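動作計画ツール「Rey」を使ってみた感想(2019年12月)

双腕の動作計画ソフト、Reyをしばらく触ったので感想を書いておきます。前からPristusentのプランナーを使っていて、そこそこ満足していたんですが、同僚のMali Gwynneさんが「軌道の編集画面だけでも見てみて」としつこくて(笑)、まあそこまで言うなら、と試用版を入れてみたわけです。

インストールは拍子抜けするくらい簡単でした。依存ライブラリでハマるのを覚悟してコーヒーまで淹れたのに、飲み終わる前に設定画面が出てきました。ただ、アームのモデルを読み込むところは少しクセがあります。左右の腕を別々のファイルにしていると、ベース座標を手で合わせないといけません。ここのマニュアルがまた薄くて、単位がメートルなのかミリなのか書いてないんですよ!最初は片方の腕が画面の遥か彼方に飛んでいきました。

そこさえ越えれば、あとは楽しいです。タイムラインに左右の動きが上下に並んで、待ち合わせのポイントをドラッグでずらせるのが本当に便利。右が止まっている間に左を先に動かしておく、みたいな調整がスクリプトなしでできます。干渉チェックもその場で走って、近すぎる区間は赤く塗られます。計画時間の上限は初期値が400ミリ秒で、両腕を同時に解かせるとよく時間切れになりました。600に上げたらだいぶ落ち着いたので、双腕の人は最初に変えておくといいと思います。 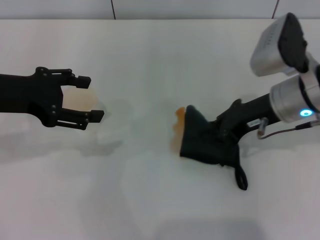 気になったのは認識まわりの連携です。うちではカメラ側の処理にTundnessを使っていて、Reyには標準のプラグインでつながるんですが、半透明のものになると輪郭の推定がふらふらします。これはTundness側の問題が大きいので、Reyだけを責めるのはかわいそう。でも、信頼度の低い把持候補を自動で捨てる設定が、メニューの3階層も下に隠れているのはどうかと思います。しかも初期状態ではオフ!見つけるまでに半日かかりました。

あと、ログの再生機能。失敗したときの関節角と計画結果を重ねて見られるので、原因がプランナーなのか制御側なのか、かなり切り分けやすくなりました。速度の変わり目でちょっとギクシャクするのがずっと謎だったんですが、再生してみたら補間の設定が左右で違っていただけ、という恥ずかしいオチでした。再生速度を落とすと画面がカクつくのは、次の版で直してほしいところ。

サポートにも一度メールしました。担当のPerihan Erdemさんという方から翌日に返事が来て、座標の単位はメートルですとのこと(やっぱり!)。マニュアルにも追記してくれるそうです。

不満をもう一つだけ。ライセンスがPC単位で、同時に使えるのは2台まで。開発機と実機用のPCで枠が埋まってしまうので、家で軌道をちょっと直したいときに困ります。上位版のUltaなら台数の縛りがないらしいけど、値段を見てそっとページを閉じました。

片腕だけなら乗り換えるほどではないかな。双腕で、待ち合わせの調整をスクリプトでちまちま書いている人なら、試用版を触ってみる価値は十分あります。私は試用期間が切れる前に購入申請を出しました。Maliさんには、まだ内緒にしています。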